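Robotics club at Maddocks, second post of the season. The task this year is tidying a living room. Points for every pillow set upright, minus points for touching the armrest.

We get 60 minutes of practice per session, split between 2 teams. Ours is Galtine.

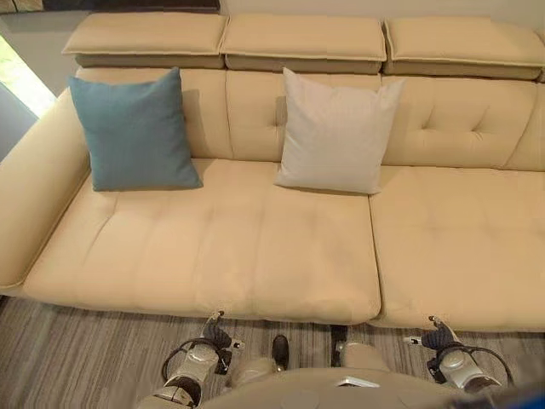 Most of our time goes to the left hand. It closes a bit late - we changed the delay in January and have to do it again with the new code.

Run 29 is next. If the grip holds we move on to folding a blanket. Log sheets are due 9/16/23, both teams.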